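Status: public release, version 2. Last revised August 16, 2024.

# Pukus Household Electricity Diaries

The Pukus diaries are a collection of written records of electricity use in the homes of Hikov. They were kept by residents, in their own words, and later transcribed and coded by the Willems Institute for Housing Studies. The collection is intended for researchers, teachers, and local authorities with an interest in how people describe the use of power at home.

The release contains diary text, coded entries, and a household file. It does not contain meter readings. Users who need measured consumption should look elsewhere, and should not attempt to derive it from the diaries.

## Contents

| File | Description |
|---|---|
| `entries.csv` | One row for each diary entry, with the transcribed text |
| `codes.csv` | Activity and appliance codes assigned to each entry |
| `households.csv` | Dwelling type, tenure, heating, and household size band |
| `codebook.md` | Definitions of all codes, with coding rules |
| `changes.md` | Record of corrections between releases |

All tables are plain text, encoded as UTF-8, with commas as separators and a header row. Missing values are left blank. The value `unclear` is used where a coder read the entry and could not reach a decision, and it should not be treated as missing.

## Background

The project began as a study of heating habits in older apartment buildings. Early interviews showed that residents spoke about heating in general terms but described small appliances in great detail: which kettle was used for guests, where a telephone was left to charge overnight, why a lamp stayed on in an empty hallway. The scope was widened accordingly, and heating became one topic among several.

A diary method was chosen over a questionnaire. Questionnaires on electricity tend to return the answers that respondents believe to be responsible. A diary kept over several weeks includes the evenings when the washing machine was run at the most expensive hour and the writer was too tired to regret it.

## Collection

Five hundred households took part. Each kept a diary for 8 weeks, beginning in November, when the heating season in Hikov is well established and the evenings are dark. Participants received a bound notebook, a pen, and a page of guidance. They were asked to write on any day when something connected with electricity came to mind, and were told that short entries were welcome.

No list of appliances was supplied. An earlier draft of the guidance had included one, and in trial use it led writers to work down the list in order each evening. The final guidance gives a single worked entry on the subject of ironing.

Notebooks were returned by mail or handed in at the Hikov public library. Households that withdrew had their notebooks returned to them, and no part of their text is included.

## Transcription

Entries were typed as written. Spelling, punctuation, and abbreviations were kept, including regional forms. Crossed-out words were omitted unless the deletion changed the meaning of the entry, in which case they appear between square brackets. Drawings were replaced with the marker `[drawing]`, followed by any caption the writer supplied.

Where two people in one household wrote in the same notebook, the change of hand is recorded in the `hand` column. This column identifies a change only. It does not establish which member of the household was writing, and no such attribution should be made.

## Coding

Coding was carried out in Utel, the text annotation software maintained by the institute. Each entry was read by 2 coders working separately. Disagreements were settled in discussion, and the codes as first assigned have been kept in `codes.csv` alongside the agreed code.

Codes fall under the following headings:

- **Activity**: cooking, laundry, lighting, heating, charging, entertainment, paid work at home, care, cleaning, other
- **Appliance**: as named by the writer, with a standard term in a second column
- **Sharing**: whether the use served one person, several, or visitors
- **Reason**: any motive stated by the writer, such as cost, comfort, habit, safety, or noise
- **Regret**: present only where the writer expresses it directly

An appliance was coded when the writer mentioned it, including when the entry stated that it had not been used. The `used` column separates these cases. Analysts who omit this column will overstate the use of dishwashers in particular, which are often mentioned with some pride as standing idle.

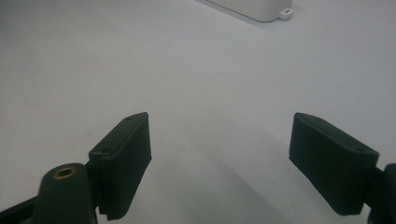
Josefien Jansen objected, in her written comments on the first release, that the Reason codes treated cost and habit as separate when many writers plainly meant both. She asked that an entry such as "always wash late, it is cheaper" be allowed to carry two reasons, and noted that coders had been forced to choose the first one stated. She added that the rule favored whichever word the writer happened to put down first, and that older writers in the collection tended to begin with habit.

The institute accepted the comment. From this release onward, an entry may carry more than one Reason code, and the order of the codes has no meaning. Entries coded under the former rule have been read again. The earlier codes remain available in the `reason_v1` column for users who wish to reproduce published work.

## Extension Cords and Power Strips

One category calls for separate treatment. Writers seldom regarded extension cords and power strips as appliances, yet they appear throughout the diaries, usually in connection with disputes over space. Older dwellings in Hikov were built with few wall outlets, and a strip placed behind a sofa or under a desk may serve much of a room.
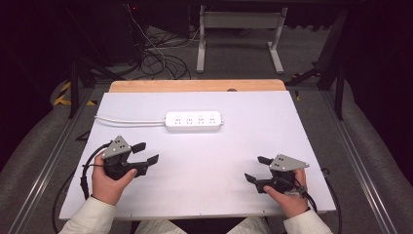

The codebook therefore provides a separate `supply` code, which covers wall outlets, extension cords, power strips, adapters, and timers. It is applied whenever the writer refers to the means of connection, whether or not an appliance is also named. Entries in which a writer describes unplugging one item in order to use another receive the additional code `swap`.

Statements about safety in these entries reflect the beliefs of the writers. They have not been checked and should not be quoted as advice.

## Intended Uses

The collection is suitable for the study of everyday language about energy, of domestic routine, and of the division of household work. It has been used in teaching qualitative coding, for which the paired first codes are helpful. Shorter extracts may be quoted in publications with the entry identifier.

The collection is not suitable for estimating consumption, for forecasting demand, or for comparing the efficiency of products. Brand names were removed during transcription and replaced with `[brand]`.

## Limitations

Participants volunteered, and people who enjoy writing are well represented. Households with infants are few, and several of these stopped writing before the end of the period. Summer use, including fans and cooling, is almost absent.

Entries become shorter as the weeks pass. A decline in mentions of an appliance toward the end of a diary should be read with this in mind. Long entries also occur, and any entry above 2000 words has been divided into parts, marked by a suffix on the identifier.

All participants lived in Hikov. The town has a single electricity tariff with a reduced night rate, and references to "the cheap hours" concern that rate.

## Privacy

Names of people, streets, and workplaces were replaced with neutral markers. Dates of entries are given as a day number within the diary. Passages describing illness, debt, or conflict in terms that might identify a household were removed at the request of the writer or on the judgment of the coders, and are marked `[withheld]`.

Users agree not to attempt to identify any household. A participant may ask for further text to be withheld at any time, and such requests are applied in the next release.

## Corrections

Errors in transcription should be reported to the data office of the Willems Institute, with the entry identifier and the proposed reading. Reports are compared with the original notebook. Accepted corrections are listed in `changes.md` under the release in which they first appear. Questions of interpretation are recorded separately and do not result in changes to the transcribed text.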